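Prarkcombe Gallery Names Imad Akl Winner of the Talpur Prize for Drawing

PRARKCOMBE, 2025-06-20 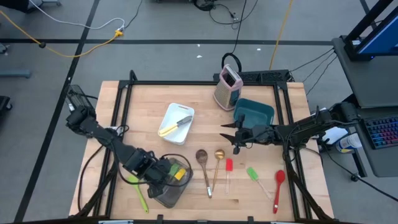
A white baking dish, a box grater and a teal tray on a light wooden tabletop.

The Prarkcombe Gallery has awarded the Talpur Prize for Drawing to Imad Akl for "Nement," a suite of 14 charcoal and graphite works on paper. The decision was made by a panel of three judges following two days of viewing at the gallery. The award carries a cash payment, a solo exhibition opening in December, and the purchase of one work from the winning suite for the gallery's permanent collection.

The Talpur Prize is open to artists of any age living in the region who work mainly in drawing. This year the gallery received 392 entries, the largest number since the award was founded. Entries were first reviewed without names attached. Five artists were then invited to submit original works for the final stage of judging, and all five are represented in the prize exhibition now on view in the East Rooms.

"Nement" takes its title from the river valley in which Mr. Akl has lived and worked since leaving art school. The drawings follow a single stretch of the riverbank through the course of one winter. Several were begun outdoors and completed in the studio, and the artist has left the folds and pinholes of the outdoor sheets visible. The largest work in the suite, "Weir, Second Thaw," is made up of four joined sheets and hangs without a frame on the north wall of the main room.

In its written statement, the panel praised the patience of the work and its range of tone. "These are drawings that hold up at a distance and hold up again when the visitor is standing very close to the paper," the statement reads. "The judges returned to them more often than to any other entry. The darkest passages have been built slowly, and the areas of bare paper have been handled with equal care." The panel also commended the general standard of the final stage and asked the gallery to record that its decision was reached after long discussion.

Mr. Akl trained first as a printmaker and turned to drawing full time after a residency at the Drelura Paper Studio, where he continues to teach an evening class. His work has been included in group exhibitions at Drelura and in the gallery's own open show.

"I am grateful to the judges and to the gallery," Mr. Akl said. "I worked on these drawings for a long time without knowing whether they belonged together. Seeing them hung in one room has settled that question for me. I look forward to making new work for the December exhibition, and I would like to keep at least part of it in charcoal."

The winner's exhibition will occupy the upper floor of the gallery and will include the complete "Nement" suite together with new drawings and a selection of the artist's sketchbooks. A printed catalog with an essay on the work will be available from the gallery shop. The drawing purchased for the permanent collection will be announced when the exhibition opens.

A program of public events will accompany the current prize exhibition. Mr. Akl will lead a gallery talk and a drawing session for adults, for which materials will be provided. Places at the drawing session are limited and must be reserved in advance through the front desk. School groups may arrange guided visits by contacting the education office. Large-print labels are available in the East Rooms, and seating is provided in each room.

Admission to the prize exhibition is free. Visitors are asked to leave large bags in the cloakroom and to refrain from flash photography, as many of the works on paper are shown unglazed.

The rules for the next edition of the prize will be published when the winner's exhibition opens. Artists who entered this year and were not selected may enter again, provided that they submit different work.

About the Talpur Prize for Drawing
The Talpur Prize for Drawing was established by the Prarkcombe Gallery to recognize outstanding work on paper. It is funded by a bequest from the Talpur family and is judged by a new panel for each edition.

Media Inquiries
Press Office, Prarkcombe Gallery. Reproductions of works in the prize exhibition, interview requests and loan information are available from the Press Office on request. Images of the drawings must be credited to the artist and may not be cropped or overprinted without permission.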